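## 4. Working near the arm: house rules

I wrote this section after Zoltán Bíró and I set up the second cell at Tullasville, so it's a mix of what the Oltmanns manual asks for and what we've agreed between ourselves. Please read it before you switch anything on (yes, even if you've used the first cell for months!).

### 4.1 Before you power up

1. Walk right round the cell. I look for bags, mugs, loose cables and anyone sitting closer than they ought to be.
2. Check that the emergency stop is within reach of where you'll be standing.
3. Press it, try to start the arm, and make sure it won't go. Then release it and reset from the panel.
4. Write your initials in the Zomuldale log. Mine are the scruffy ones.

> **Caution:** Never reach over the table while the drives are on. If something rolls, let it roll.

### 4.2 First moves

1. Set the speed limit to 500 mm/s on the Pestance controller. It'll let you go up to 1000, but please ask me or Akihiko Nomura first.
2. Run the whole path once with nothing on the table.
3. Put your objects out, stop the arm at the approach point and look at it from the side as well as the front.
4. Keep one hand near the stop for the first full pick.

> **Note:** The limit goes back to its default after a restart. I've been caught by this twice, so now I read it off the screen every single time.

### 4.3 Laying out the objects

Spacing is where I see most new people come unstuck, and the rule is simple enough: leave room for the whole wrist, because the fingertips are only the narrow bit. Start with a few things of different shapes and keep them well apart. With a can, an apple and a bottle on the table, I'd stand the can nearest the gripper's tip, set the apple further back and lay the bottle down towards the front, and even then the apple ends up right beside the wrist when the gripper comes down next to the can. That's the gap to check before you let it move again, and if you're in any doubt, back the arm off and shift the apple by hand with the drives off.
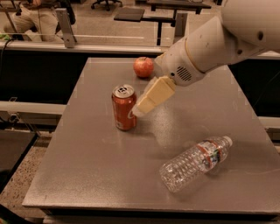
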